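アナログ盤の曲順と配信版の曲順、どちらで聴いていますか?
音楽よもやま掲示板 > アルバム談義
表示 1,448

投稿者:ニカノール・イノホサ
2018-07-24

こんばんは。久しぶりにスレッドを立てます。長くなりますが、お茶でも飲みながら読んでやってください。

Bratuの2枚目『Vaterton』の話です。2月に配信で出たときは全17曲、Drukoが最初から最後までほぼ喋り倒すような、たいへん賑やかな作品でした。私はこれを通勤のたびに聴いて、もうすっかり体に入っていたんです。ところが先週届いたアナログ盤に針を落としてみたら、1曲目がいきなりあの静かな「川べりの倉庫」ではありませんか。配信では終盤に置かれていた曲ですよ。思わずジャケットを裏返して確かめました。

聴き進めるうちに、これはこれで別の物語に聞こえてきて、今では夜はレコード、朝は配信という具合です。皆さんはどちらがお好みでしょう。

投稿者:tak_sw
イノホサさん、スレ立てありがとうございます。スンウです。私は断然アナログの並び派ですね。配信版は冒頭の三連発が強すぎて、中盤のDunettiの客演がどうしても霞んでしまう気がしていました。B面の頭にあの低いベースが来ると、やっと彼女の声のための席が用意された感じがして、うれしくなってしまいます(ひいき目もありますが!)。

投稿者:アグスティナ
お二人には申し訳ないのですが、私は反対です。「川べりの倉庫」は、さんざん騒いだあとに急に静かになるから泣けるのであって、最初に出されてもまだ泣く準備ができていません。うちの母でさえ、台所で配信版のあそこに差しかかると手を止めるんですよ。ラッパーのアルバムというのは、喋り疲れたところに本音が出るものだと昔から思っています。

投稿者:tak_sw
お母さまの話はずるいです(笑)。でも、二度目に聴くときはどうでしょう。最初に本音を聞いてしまったあとだと、続く強気な曲が全部ちょっと寂しく聞こえませんか。あの効果は配信版にはないと思うのですが。

投稿者:アグスティナ
うーん、それは確かに。ただ、二度聴かないと良さが出ない並びというのも、少し不親切な気がします。

投稿者:ニカノール・イノホサ
盛り上がってきてうれしいです。曲順とは別に、音のほうも書いておきますね。アナログ盤はハイハットの刺さる感じがだいぶ丸くなっていて、長く聴いても耳が疲れません。その代わり、配信版であれほど気持ちよかったスネアの硬さは後ろに下がりました。針を替えたら印象が変わるかもしれないので、週末にもう一度じっくり聴き比べてみます。
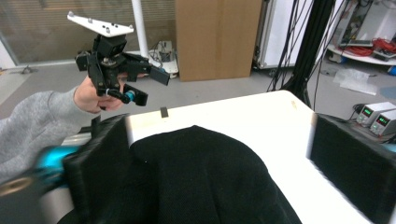
イグナシオ・パレデス
横から失礼します。スネアの件、私も同じように感じました。ただ曲順に関しては、片面に収まる時間の都合もあったのではないでしょうか。長い曲を内側に置くと音が痩せますし、芸術的な意図ばかりで語るのは少し危ないかなと。もちろん、都合から生まれた並びが美しいということも大いにあり得ます。

投稿者:アグスティナ
パレデスさん、なるほどです。そう聞くと少し許せる気がしてきました。とはいえ私は今夜も配信版の順で聴きます。

投稿者:ニカノール・イノホサ
時間の都合、考えてもみませんでした。あとで各面の分数を足してみますね。ところで、インスト盤をお持ちの方はいらっしゃいますか。もし曲順をご存じでしたら、ぜひ教えてください。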